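Demonstration and Teleoperation board
Thread: Two-arm sorting, left arm drifts into the right arm's side during handover
14 replies, page 1 of 1

tarn_offset
We are recording two-arm demonstrations for a sorting task at Dumlow. Leader arms for the operator, follower arms over the table, 10 Hz logging. The set stands at 1,698 episodes. Policies trained on it do the single-arm sorts well enough. On the sorts that need a handover, the left arm goes past the midline and waits there, and the right arm then stalls short of it. I have checked calibration on both followers twice. Gripper zero is fine. Has anyone seen this and traced it to the demonstrations themselves?

lowpass
How many operators?

tarn_offset
Two. One did most of the handovers.

lowpass
Then look at where that person sits. An operator who can't see past the left wrist will bring the object over to where they can see it. We had the same thing with a cup task and it was in every trajectory once we plotted the wrist positions from above.

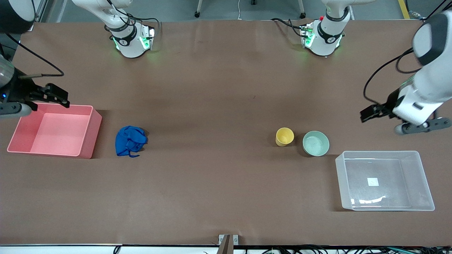

Operator position matters, but I would look at the layout first. With a container at each end and the objects in between, most of the sorts never need a handover, so the operator gets little practice and does each one differently. Take the blue cloth next to the pink bin: the right arm can put it away by itself, and the left arm has no business over there. The handover only comes up if the cloth is meant for the clear bin, down at the other end. Same for the cup and the bowl in reverse. If you let operators choose the destination, they choose the near one. Set the destination on a card before each episode and you get a fair split.
kettle_and_pid

tarn_offset
We do let them choose. The instruction is only "clear the table". I will count how many episodes have a true handover in them.

grubscrew
Disagree with the card. If the instruction in the log is "clear the table" and the operator is working from a card, the policy never sees the card. You have just hidden the reason for the motion. Either put the destination in the text label or leave the operator alone.

kettle_and_pid
Obviously the card text goes in the label. I took that as read.

grubscrew
It has not been read anywhere I have worked.

tarn_offset
Count done. 186 episodes with a handover. Most of them are cloth.

lowpass
So it is a small share of the set, and on the one object that never holds the same shape twice. I would not expect much from that. Did you try hand guiding for the handover pose? Backdrive both arms to the exchange point, record the joint angles, use that as a target the operator has to pass through.

halfduplex
We tried that with the Lemetura leader kit. Hand guiding gives a clean pose and a poor approach, as you have both hands on the arms and none on the cloth. The join between the guided part and the teleoperated part shows up as a pause, and the policy learns the pause. We went back to leaders for the whole episode and marked the exchange zone with tape outside the camera view, where only the operator could see it.

grubscrew
Tape is better than a card. Still a bias, but one you can measure.

tarn_offset
On pauses: ours has them as well. The operator stops before closing the second gripper, to check the first one is still holding. Should those be trimmed?

lowpass
Trim the long ones. Leave a short dwell or the second gripper closes early.

halfduplex
I would not trim at all. The dwell is where the operator is reading the grip. If you cut it, the frames either side disagree about finger width. Slow operators are a training problem. Give them some 2 hours on the leaders with nothing being logged and most of the dwell goes.

kettle_and_pid
Agree on practice time, disagree on never trimming. The trimming script in the Fontes tools resamples across the cut, and we saw no jump in finger width after using it. Check your gripper channel first, though. On ours it was logged a sample behind the joints, and that alone made the right arm look late.

tarn_offset
Gripper channel is one sample behind on the right arm and level on the left. That is a fault on our side, and I had not looked for it. Correcting the log now. I will retrain on the corrected set before changing anything else, then record a new batch with the destination in the label and tape for the exchange zone.

grubscrew
Change one of those at a time.

tarn_offset
Label first, then tape. The operator seat stays where it is until both are done.

lowpass
Plot the wrists from above anyway. It takes a few minutes and you already have the data.

tarn_offset
Plotted. Left wrist is past the midline in nearly all of the handovers by the first operator, and in few of the second's. I have put both plots in the Skadmont folder for anyone with access. Seat moves after the tape batch.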